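Moving the blog to its own domain

2019-12-15

I finally moved this blog off the free subdomain. If you are reading this, you are on the new address. I put it off since March, mainly from fear of losing the small amount of search traffic I have. Since a few readers wrote in asking how it went, I am putting down what I did and what went wrong.

I bought the domain from Tullard. Their checkout page tries to sell you email, a site builder and a security package before it lets you pay, and I said no to all of it. Privacy on the domain record was included, so check for that before paying extra elsewhere.

The next part was the DNS settings. My old blog host wanted two records, one for the www address and one to prove I own the domain. I pasted the second one with a blank space at the end and got an error for most of an evening. If your host says it can't verify your authority over the domain, delete the record and type it in again by hand. Mine went through after 16 minutes the second time, though the help page says to allow a full day.
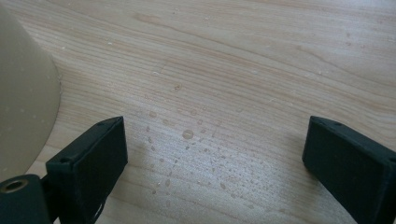
Then there is the bare domain, the one without www. By default mine went nowhere. There is a switch in the blog settings to send the bare address to the www one, but it does nothing unless you also add the 4 address records at the registrar. I had added one and thought that was enough. It worked on my phone and failed on my laptop, and that confused me for a while.

HTTPS was the slowest piece. I turned it on and the status stayed on pending overnight. In the morning it was fine. A few old posts showed a warning after that, all of them posts where I had pasted in pictures from another site with a plain http link. I have 67 posts up and I went through every one. Most needed no change. In the ones that did, I uploaded the picture again to my own blog and took out the old link.

While I was in there I cleaned up the labels too. I had "tips", "Tips" and "blog tips" as three separate labels, with posts spread among them. Now it's just "tips". I also dropped any label that had a single post under it.

The theme is still Inen, the free version. I tried Losex for a couple of days and liked the wider text column, but it loads slowly and the comment box sits under a big related posts block. Most people never scroll that far. I went back and just made the column in Inen a bit wider with a line of CSS. 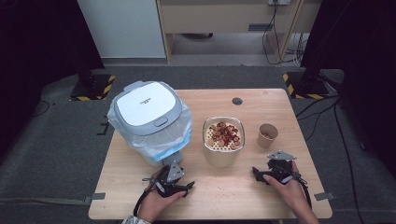 Countertop appliance on the oak-grain table

As for traffic, it dropped in the first week and has come most of the way back. The old addresses redirect to the new ones by themselves, so links from other blogs still work. I added the new domain in the search console as a new property and sent in the sitemap again. I left the old property alone so I can watch the numbers go down there as they go up on the new one.

The thing I did lose is the share counts. The Pillai share buttons count by full address, so every post went back to zero. One post had passed 100 shares and I was a little proud of that. There is a paid plan that carries old counts over, but I'm not going to pay monthly for a number. I took the counts off and kept the buttons.

Still to do: fix the links inside my own posts that point to the old address, and change the address in my email signature. The feed should carry over without you doing anything - if your reader stopped showing new posts, remove the blog and add it again with the new address, and leave a comment if that doesn't help.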